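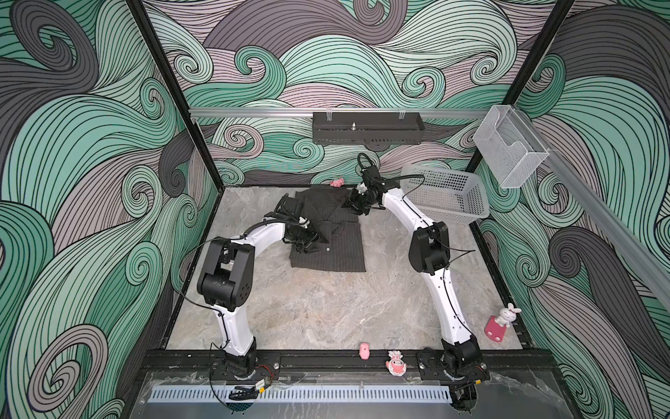 Figure 1. The finished corner: wave wallpaper on three sides, marble-patterned top.

My part of the project was the walls and the table surface, and I'll admit I thought it was going to be the easy part. Pascal Ostermann and I drew the short straw in November and got told to "make the corner look like something." We had a budget of 200 dollars and no opinions yet.

The opinions came fast once we had samples. Pascal wanted a plain color (he said Bereck, I said it looked like a dentist's office) and I wanted the big swirly waves from Stukia, the ones in mint green, charcoal and a kind of dusty pink. I won! Well, Washington Siqueira, our instructor, walked by and liked the waves too, so that was two against one.

Hanging it was a different story. A pattern that big doesn't forgive you. The waves are all filled in with thin black lines, and if you stare at those while you're smoothing out a bubble you start to feel a little seasick. We gave up on having the curls run on from one wall to the next and treated each wall as its own panel. The left one has the huge curls, the back has the tighter ones, and the right one ended up with a lot of the charcoal down low. I like the right one least -- it feels heavy to me -- but Pascal says it's his favorite, so go figure.

For the top we went with light grey marble pattern, with faint white and beige veins. We tried a darker one called Gullia first and it fought with the walls. The pale one calms everything down, and a piece of cloth laid out on it is easy to see, which was on our requirements sheet.

The rails along the back and right stayed silver. I had a plan to paint them mint but we were out of time, and now I think the bare aluminum looks fine. The clear acrylic holder hangs near where the two rails meet, and the black perforated tray is close to the middle of the back one. Moving the tray over by 2 inches took us a whole afternoon of arguing.

Total spent was 467 dollars, so yes, over budget. Most of the extra was a second order of wallpaper after I cut the first back panel too short. Next time I would measure with the posts already in place, and I'd order one spare roll at the start.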